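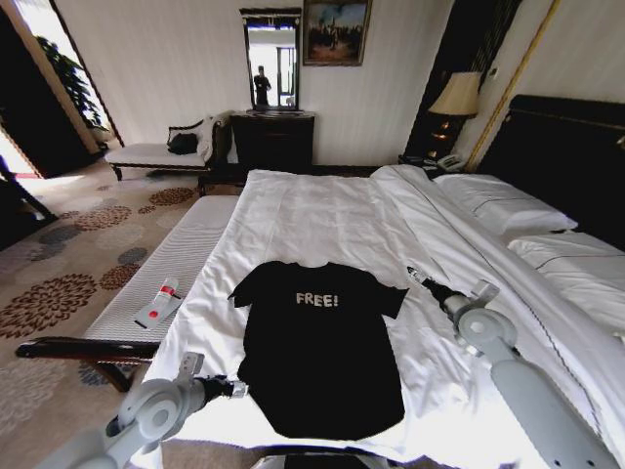

Praltdale 客房家务自动化小组 · Stistitow 项目进展汇报

Heledd，你好，也请转给 Collorar 那边管拨款的同事：

先道个歉，报告比说好的晚了几天。原本二月就该交，结果那阵子一直在改夹爪的控制参数，改完又觉得前面的数据不能跟后面的混在一起算，就又拖了一下。你上次说不想再看满页表格，想听我用人话讲讲机器到底能不能干活，那我就照聊天的方式写，表格放附件里，谁想看谁翻。

先把你最关心的那个问题答了：客房里的家务，机器现在能不能接手？我的答案是还不能整班接手，可以挑着干几样，而且旁边得有人。比去年我写申请书那会儿的口气要软一些，我知道。申请书里我写过“期末可以独立完成一间房的衣物整理”，这句话现在看写得太满，请你们允许我把它收回来，后面我会讲想改成什么。

说说叠衣服吧，这一期大部分时间都花在这上面。选T恤是因为它最常见，客人丢在床上的、送洗回来的，多半都有它。我们用的那件黑色的，胸前印着白色大字FREE!，铺在白床单上对比非常清楚，识别模块很喜欢它，几乎不会找丢。可惜也因为这样，我们前期的成绩好看得有点虚。换成浅色衣服放在白床单上，领口和下摆的边就开始乱跳，袖子有时候干脆被当成床单的褶子。Emil Hubmann 早就提醒过我，我当时嫌他扫兴，现在承认他说得对。下一期的测试衣服里，浅色的比例要大大提高。

这一期总共记录了764次叠衣尝试，全部是双臂一起做的，起始状态都是衣服已经摊平、袖子向两边张开。请留意这个前提！摊平这一步目前还是人来做。我把它单独拎出来讲，是怕有人看完演示，以为机器能从一团皱巴巴的衣服开始。从一团开始的我们试过，没有算进上面的数，那些录像我自己都不太愿意重看。

双臂配合这件事，我原来以为难在对时，左手右手要一起抬、一起放嘛。做下来觉得对时还好，麻烦在“捏住几层”。两边的夹爪各去够一只袖子，捏浅了滑掉，捏深了会把底下的床单一起带起来，然后整件衣服就歪了，有时候连旁边叠好的被子也被扯动。人手指头一搓就知道捏到的是一层还是两层，我们的夹爪没有这个感觉，只能看电流和开合的距离来猜。床又是软的，往下压一点它就陷一点，在实验室硬桌面上调好的高度，搬到床上全部要重来。

所以我们把策略改了一下：夹爪先贴着布面慢慢往里推，推出一个小鼓包再合上。动作很丑，也慢，不过带起床单的毛病明显好转了。Emil 给这个动作起了个外号叫“铲雪”，现在大家开会都这么叫，你下次来听到别纳闷。

失败的情况，我大致按原因理了理，细的在附件。最常见的就是上面说的捏错层数。再就是叠到第二折的时候，前一折弹开了，薄的棉布还好，稍微带点弹力的料子特别容易这样。还有一种让我很头疼，就是机器自己觉得叠完了，可是衣服其实斜着，领子露在外面。它的判断标准只看外轮廓接不接近长方形，斜一点的长方形也是长方形……管客房的人可不会这么宽容。我们请客房部的同事来打分，她们给的分比程序自己给的低得多，有几次我觉得叠得挺好了，她们看一眼就拆开重来。后来我们把她们的标准写进了验收条件，分数当场掉下去一大截。我宁愿拿着这个难看的分数往前走。

讲讲为什么坚持在真房间里做。Collorar 的评审意见里问过，能不能先在实验台上把成功率做上去，再进房间。道理上说得通，可是房间里的东西实验台给不了。床边有长凳，地毯有花纹，墙上有镜子，柜子靠得又近，手臂抬起来之前要先想好肘部往哪儿走。镜子我要多说两句：有人站在房间里，镜子里就多出一个人来，安全模块会为那个“人”停机。一开始我们把停机当成软件故障查了好久，查来查去才想到镜子。目前的办法是进房先做一遍标定，把镜面的区域标出来，那一块里的人影只记录，不触发停机。这个办法我不算满意，万一真有人贴着镜子站呢？所以标定之后仍旧保留旁边的人手里的急停按钮，这一条我不打算松口。

光线也是个事。窗帘拉开和拉上，同一块布在相机里差得很远。下午三点以后太阳从侧面进来，地板上、床单上一片亮一片暗，我们有一阵子下午的成绩总比上午差，还以为是电机发热。现在曝光改成随区域调，差距小了，没有完全消失。

除了叠衣服，还顺手试了几样别的活儿，简单汇报一下：

收小东西。床上、凳子上的瓶瓶罐罐、卡片，硬的都还行，立着的瓶子夹得稳。薄卡片不行，平躺在软垫子上根本抠不起来，我们试过用夹爪边缘去刮，刮着刮着就推到缝里去了。这一项暂时放一放。

摆枕头。这个反而出乎意料地顺，枕头大、软、不怕捏，位置差一点也没人计较。如果你们想找一样能最早交给机器的活，我会推荐它。只是单为摆枕头推一台机器进房，账怎么算都不划算，我也不好意思拿它去邀功。

铺被子。没有做成。两只手臂的伸展范围够不到床的另一边，底盘要绕床走，绕过去以后原来拉好的那一边又松了。人铺床的时候会抖一下，让空气把被子撑开，这个抖的动作我们的手臂速度上做不到，安全上也不允许它做。我建议这一期里正式把铺被子从目标里划掉，别让它继续占时间。

再说跟门店那头的事。Wyss 那边的店面希望我们顺带看看，货架旁边叠样衣能不能用同一套东西。我去待了一个下午，感想是叠的动作可以搬过去，别的都搬不过去。店里的桌子是硬的，灯光是固定的，这两点比客房好办太多。可是客人随时会伸手过来翻，翻完一扔，机器刚叠好的又乱了，手臂还得一直给人让路，一让就停，一停就是半天。店员一边跟客人说话一边就叠完了，眼睛都不用看。我觉得如果要在店里用，放在后面的仓库，开门前或者关门后干，才有点意思。他们听了有点失望，不过没有把门关死，说等我们能自己从一团衣服开始摊平了再聊。这个要求很公道。

速度这块我知道你一定会问。慢，比熟练的客房同事慢很多。我这一期故意没有去追速度，手臂限速一直开在保守的档位，先求别扯坏东西、别碰到人。有几次来参观的人站在旁边等得直看手机，我也只能陪着笑。速度和成功率之间怎么换，下一期会专门安排测试，到时候我再给你一条像样的曲线。

客房部同事对机器的态度，也值得写一写。刚开始有人担心这东西是来抢饭碗的，我们就请她们来当评分的人，也让她们自己上手遥控。上过手以后气氛松快多了，大家开始给它出主意，比如先叠袖子还是先对折，各人有各人的讲究，吵得还挺热闹。有位同事说，她最希望机器干的根本不是叠衣服，是弯腰的活：捡地上的毛巾、擦浴缸沿、把床垫角抬起来塞床单。我听了以后心里有点不是滋味，我们挑任务的时候看的是技术上好不好做、演示好不好看，没有先去问干活的人哪里疼。下一期我想把“捡地上的毛巾”正式列进来，毛巾厚，也不讲究叠得多齐，我估摸着比T恤容易见效。

经费方面。拨款按计划在用，目前账上还剩2725欧元没有安排用途。我想申请把这笔钱用在夹爪指尖上，换一对带触觉的，试一试能不能分出一层布还是两层布。报价单附在后面。原来预算里这部分写的是“铺被子辅助工具”，既然铺被子要划掉，用途就需要你点头变更。如果 Collorar 那边要走书面手续，麻烦告诉我用哪份表，我上回填错过一次，不想再来一遍。

人手也提一句。现在现场始终保持两个人，一个看着手臂、手里拿急停，一个记录和复位衣服。复位这个活又枯燥又费腰，Emil 最近一直在顶，我跟他商量过轮换，他嘴上说没事，我看着不像没事。能不能从你那边借个兼职的学生，哪怕每天只来上午也好？

下一期的打算，先写个草稿，你看了随便改：

一、把“独立完成一间房的衣物整理”改为“在有人看护的情况下，从摊平状态叠好单件上衣，并由客房部验收”。写小一点，做实一点。

二、开始做摊平。先从半摊开的状态入手，比如只有一只袖子压在身子底下，整团的往后放。

三、加入浅色衣服和带弹力的料子，深色印字的那件留着当对照，每天开工前跑一遍，看看系统状态正不正常。

四、捡毛巾，地毯上和硬地面上分开测。

五、镜子和斜射光的标定流程写成文档，让别的同事不用问我也能做。目前这些全在我脑子里和一个很乱的本子上，我要是感冒请假，那天基本上就停工，这个风险早该处理了。

还有一件小事，现场录像现在占的地方很大，硬盘快满了。成功的录像我想只留一部分，失败的全部保留。你要是觉得合同里有保存全部原始资料的要求，请尽快跟我说，我好赶在清理之前去买硬盘。

你要是有空，欢迎上午十点来 Praltdale 看一次，那时候光线最稳，大家也都在。想自己遥控一把也行，穿双好走的鞋就可以，急停按钮我会先教你怎么按。

附件：尝试记录汇总、失败原因分类、客房部评分标准、触觉指尖报价单。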